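15/10/2019
修复间工作记录
项目:Fimon,账册 1029 号(Dredovcombe 磨坊往来账)

上午继续拆旧补纸。昨天停在水渍最重的那一帖,今天从它的后半帖接着做。这一帖的情况比前面几帖复杂,旧补纸有两层,下面一层用的是面粉糊,已经发黄发脆,上面一层像是动物胶,颜色更深,摸上去硬。两层之间还夹着一小条印刷纸,看字体应该是报纸的边,没有日期。小条单独装袋,袋上写了页码和方位,放进 1029 号的附件盒。

上层的胶用甲基纤维素糊敷,敷一刻钟左右没有反应,刀尖推不动。延长到半小时,边缘开始起。中间部分又敷了一遍才松。下层面粉糊反倒好办,微潮就能成片揭下来。揭的时候从装订边往外走,因为外侧纸边已经很薄,倒过来做会把原纸的毛边带走。Povilas 上周在另一册上就是这么带走了一小块,后来又贴回去了,记录在他自己的本子里,我这里不重复。

这一帖的墨水是铁胆墨,褐色,笔画重的地方已经透到背面。用试纸按老办法测了几处,凡是笔画交叉、墨多的地方,亚铁离子试纸都变粉红,有的很快。空白处基本不变。所以这一帖不能下水,也不能用湿的补纸糊大面积补。之前方案里写的“整帖清洗后再补”,对这一帖作废。Eglė Dambrauskienė 看过试纸以后同意,她在方案表上签了改动,表夹在文件夹第一页。

补法改成用预涂的薄皮纸,涂明胶,干了以后裁条,用时只给一点潮气让它活化。预涂纸昨天傍晚涂的,今天上午看已经干透,但有一张四角翘,涂层不匀,对着光能看见一道一道的。原因大概是涂的时候底下那张聚酯膜没有压平。这张不用在账册上,留下来给 Darius 练手。

明胶的浓度还要再试。现在这一批偏稀,贴在试样上放了一个午休,轻轻一挑就起。试样用的是同年代的空白废页,从一本没有馆藏价值的旧簿子上拆的,纸性和 1029 号接近,都是布浆纸,手抄,帘纹清楚。稀的好处是看不见反光,缺点是拿不住。打算明天做一批稍浓的,两批在同一张废页上并排贴,压一夜再挑。

关于活化的湿度也记一下。我之前习惯用喷壶往吸水纸上喷,再把补纸条放上去。Rommel Cruzado 建议改用海绵布,上面盖一张滤纸,滤纸够潮但没有水光的时候再放纸条。试了几次,确实比喷壶稳,纸条拿起来不会拖水。问题是海绵布用久了边上先干,中间还湿,同一块布上取的纸条潮度就不一样。要么勤换位置,要么布裁小一点。下午裁成了小块,用完一块换一块。

小麦淀粉糊今天重煮了。前一锅放了太久,虽然没有味道,但过筛的时候有颗粒,筛两遍还是有。淀粉用的还是 Zariņš 那一袋,袋口封得不好,以后拿完要折两折再夹。煮法没有变:先泡,泡透了再上火,小火,一直搅,变透明以后再煮一阵,离火后隔水凉。凉透过筛三遍。稠度以刷子提起来能挂住、慢慢落为准。称了 12 克干粉,煮出来的量够用到这周末,不要再多煮。

糊装在两个小罐里。一个给账册的书背和环衬,一个给 Prurkcombe 的地图。两个罐都贴了标签,写了煮的日子。地图那边允许用湿的,墨是印刷油墨,手绘的颜色也测过不掉。

说到 Prurkcombe 的地图,图号 2527,布裱,折叠处全部断开,背布霉过。下午把它从吸水纸里拿出来看,比上次平多了,左下那一块还有一点拱。布已经揭完,背面残留的糊还剩一些,集中在折痕两侧。干刮不行,纸面起毛。用凝胶块逐块敷,敷完用竹刀平推,推下来的糊是灰的,带霉点。凝胶块每块只用一次,用过的直接扔,不要翻面接着用,霉会带过去。

地图的颜色里有一种绿,测的时候没有掉,但我还是不太放心。老地图上的绿有不少是铜绿,纸容易被它蚀断。翻到背面看,绿色区域的背面有浅褐色的印子,边界和正面的水彩边界对得上,和水渍的边界对不上。把这个情况写进了状况报告。处理上先不做别的,绿色区域少给水,补的时候用和账册一样的预涂纸。这样一来预涂纸的用量比原来估计的大,要多涂几张。

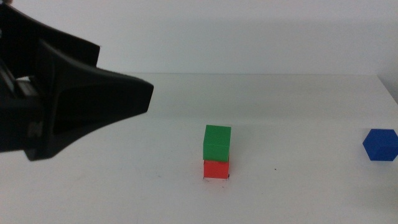 工作区一侧。

接着说账册的装订。1029 号原来是缝在皮带上的,三根带子断了两根,封面板和书芯基本脱开。拆线之前把每一帖的针孔位置描在一条卡纸上,描的时候发现中间有几帖的孔和前后对不上,偏了一个手指的宽度。最开始以为是描歪了,重新描一遍还是偏。后来对着账目的时间看,这几帖的账和前面隔了一段,中间还换了一个记账人的笔迹。大概是另外缝好的一小本,后来并进来的。孔是原来那小本的孔,并进来的时候没有重新打,直接用旧孔将就着缝上去,所以这里的书背一直鼓。

这个发现影响后面的做法。如果按统一的孔位重新缝,书背会平,但是并本的痕迹就没有了。Eglė 的意见是保留原孔,鼓就让它鼓,外面的书背衬做松一点。Rosalie Mösli 觉得鼓的地方会继续磨,翻阅的人一多,又会从这里断。两个人都有道理。暂时定下来保留原孔,在书背内侧加一层衬,缝线走法在这几帖上略作调整,让拉力不要都落在同一个孔上。Rosalie 会先用废纸做一个小样,看开合的时候受力怎么走。小样没做出来之前不动线。

账册共 66 叶,今天核对页码,和编目卡上一致。编目卡把并进来的那部分写成“后补”,这个词不太准确,容易让人以为是后人补抄的。已经给编目那边留了条子,建议改成“另册并入”。他们改不改由他们决定,我这边的报告里按“另册并入”写。

顺便抄几条账目上有意思的内容,和修复无关,给自己留个印象。并入部分的第一叶记的是一笔修水轮的工钱,付给木匠,分几次付清,最后一次旁边画了一个小叉。再往后几叶都是面粉的进出,买主的名字反复出现同样的几个,拼法却每次都不一样。有一处记账人把一整行划掉,在旁边重写了一遍,重写的数目和原来一样,只改了名字。还有一叶的页边有人用铅笔算账,算错了,又在下面重新算,铅笔很淡,侧光才看得清。铅笔的部分要特别注意,干清洁的时候绕开,橡皮粉也不要滚过去。上次有人用橡皮粉滚了整张,那一册的页边字浅了不少。

干清洁的进度:前面的帖已经做完,并入部分还没有开始,也是因为铅笔的缘故。准备先把有铅笔的地方全部标出来,标在附表里,不在原件上做任何记号。标完再分区域清。软刷可以全页用,橡皮海绵只用在外缘脏得厉害的地方。Darius 上午已经标了前面几叶,他的附表写得很清楚,方位用钟点表示,比我原来用的“左上偏中”好懂。后面统一用他的写法。

和 Darius 讲了一遍撕补纸的方法。他撕出来的纤维太短,搭接的地方不够,一受力就开。主要是划水线的时候水太少,撕得又快。让他把水线划得宽一点,等一会儿,让水吃进去,再慢慢往两边拉。后来撕的几条好多了,纤维出来有明显的一圈绒。方向也讲了,补纸的纤维方向尽量和原纸的帘纹走向配合,裂口长的时候尤其要看。他问短的小口要不要也讲究这个。小口影响不大,但养成习惯比较省事。

补纸的颜色。现有的几种皮纸里,最浅的那种偏白,贴上去很跳;深的一种又偏灰。把浅的那种用丙烯淡染了一次,颜色接近,但染完以后纸变硬,手感不对。另外一半用茶色的直接染料染,软一些,颜色稍微偏红。两种都裁了小条夹在试样页上,白天在窗边看一次,傍晚开灯再看一次。窗边看是染料的那条更接近,开灯以后两条差别不大。先用染料那种。染料的配比写在罐子的标签上,不在这里抄,怕以后改了两边对不上。

染好的纸要充分漂洗。上一批漂得不够,晾干后用湿棉签一擦还有色。这一批漂到水清以后又多换了两次水,晾在网架上,明天擦一下再决定能不能用。不掉色了再涂明胶,顺序不要反。

温湿度。修复间今天上午偏干,下午下雨以后升上来,吸水纸明显比上午软。地图压着的那一叠,换纸的间隔要跟着缩短。傍晚换了一次,换出来的纸摸着还是潮的。压板上面的铅块没有加,现在这个重量够了,再重会把颜料层压出亮光。换下来的吸水纸立起来晾,不要平着叠回柜子里。

库房那边借调的旧封面板找到了,和 1029 号同一批,装在另一只盒里,盒上写的号是错的。两块板里有一块内侧贴着旧的书商标签,缺了一角,字看不全。标签不揭,原样留着。另一块板的皮面粉化,手一碰就掉红粉。涂加固剂之前先在板角的内侧试了一小点,干了以后颜色略微变深,能接受。等 Eglė 看过再整块涂。涂之前把掉下来的粉先吸掉,刷子用旧的那把,专门给红粉用,柄上缠了红线,别混到纸张用的刷子里。

皮料不够。库里现有的小牛皮厚薄不匀,削薄以后有一处几乎透了。要补书背的那一条需要整长,不能拼。Rommel 说 Zariņš 的目录里还有植鞣的,他去问能不能先寄一小块样皮来看看色和厚度。样皮到之前,先用纸样把书背的尺寸定下来。纸样剪了两次,第一次没有把鼓起来的那几帖算进去,围过来短了一截。第二次留够了,折边也加上了。纸样夹在 1029 号的文件夹里,写了“第二稿”,第一稿已经扔掉。

工具方面。竹刀两把都钝了,细砂纸磨过,尖的那把磨得有点过,先不要拿来推铁胆墨附近的旧糊。手术刀片快用完,盒里还剩最后一小包,登记本上已经写了要补。骨刀有一把边上崩了小口,会划纸面,单独放在抽屉右边,等修好再放回去。放大灯的臂又往下掉,拧紧以后能撑一会儿。用的时候注意别让灯头落到纸上。

镇尺借给 Povilas Strazds 了,他说用完放回原处。

有一件事要写下来提醒大家:凡是揭下来的旧补纸、线头、夹在里面的碎屑,都进附件袋,不要随手当废料处理。今天早上在工作台的边上捡到一小段旧缝线,颜色和 1029 号的线一样,但不能确定是哪一帖掉的。袋上只好写“位置不明”。线是亚麻的,上过蜡,捻向和主体部分的线相反。如果是并入部分的线,那就又多一条证据,可惜说不准。以后拆线每拆一帖就装一袋,拆完再换下一帖。

照相记录:拆旧补纸前后各一套已经归档。侧光的一套还缺并入部分,等铅笔位置标完以后一起拍,省得把叶子来回搬。透光只拍有水印的。水印目前见到两种,主体部分是一种盾形,上面有字母,字母看不清;并入部分的那种小得多,像一个壶,只在两叶上看见过。两种纸的帘纹间距也有差别,量了以后填进附表。

待办,先写在这里:
浓一点的明胶,涂两张,和今天的并排试。
染好的皮纸,湿棉签再擦一次。
地图 2527,明早先换吸水纸,再继续敷背面剩下的糊,绿色区域跳过。
并入部分的铅笔标记,Darius 继续,我复核。
Rosalie 的缝线小样,做好以后叫上 Eglė 一起看。
问 Rommel 样皮的消息。
刀片。
状况报告里“后补”两个字全部查一遍,改掉。Fimon 的年中那份报告也用了这个词,12 月交总报告的时候一起更正。

傍晚补记:稀明胶那条试样压到下班前又挑了一次,比中午牢,但是拐角还是能起。浓的那批照做。另外淀粉糊的第二个罐盖子不严,已经换了盖,标签重新写过。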